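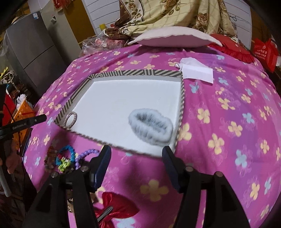

How to sort hair ties and bracelets using box lids

By Gareth Oakley
Updated 8 February 2021

Small accessories end up everywhere. Bracelets go in with the scrunchies, beads catch in the plush, and the one you want is always at the bottom of the bag. A shallow box lid makes a good sorting tray and costs nothing if you keep the lids from gift boxes. The whole job takes less than an hour for one person's collection.

What you need

One or more box lids with a low rim
A flat surface, such as a made bed
A soft dry cloth
A few small zip bags
An old toothbrush
Scissors

Choosing a lid

Pick a lid with a plain, light inside. Dark elastics and small beads show up well against white, and a striped or printed rim does no harm. The rim should be high enough to stop a bead from rolling out and low enough that you can reach in with your hand flat. Shoe box lids work. Mine came off a Kodlow gift box and has lasted through three clear-outs.

Avoid lids with torn corners. Run a strip of tape along the outside of the corner if it is only starting to split.

Step 1. Set up on the bed

Pull the sheet fairly flat and put the lid in the middle. A bed is better than a table for this because beads don't bounce off it. If your sheet has a busy print, keep the very small things inside the lid. A single bead on a flowered sheet is hard to find again.

Step 2. Empty everything out

Tip out the bag or drawer next to the lid. Check coat pockets and the bathroom shelf too, or you will be doing this again next week.

Step 3. Pull out the beaded pieces

Take the beaded bracelets first and lay them in a group beside the lid. Lift them one at a time. If two are tangled, hold both over the lid and work them apart there, so anything that comes off lands inside.

Look at the elastic between the beads. If it has gone cloudy or you can see a gap that wasn't there before, put the bracelet in a zip bag for restringing. I use 3 strands of thin cord on heavy beads, but most light bracelets are fine with one.

Step 4. Put the hair things in the lid

Fluffy bands go in one corner and thin or braided loops in the opposite corner. Keep the middle clear as a place to put whatever you are checking.

Stretch each band once and let go. Keep it if it springs back. If it stays long, cut off any bead or charm worth saving and throw the rest away.

Step 5. Clean before you store

Wipe beads with the dry cloth. For plush bands, pull out caught hair with your fingers and then brush the pile with the toothbrush, working in one direction. If a band needs washing, use cool water and a drop of mild soap, squeeze it in a towel and leave it flat overnight - a radiator can spoil the elastic.

Step 6. Put it all away

The lid can go straight into a drawer. Measure the drawer first. A tray 200 mm wide fits most bedside drawers, and one 400 mm long usually needs a dresser. Keep beaded bracelets in a second lid or in a small bag, away from anything fluffy.

If the lid slides when you open the drawer, put a folded washcloth under it. Loose beads go in a jar with a screw top.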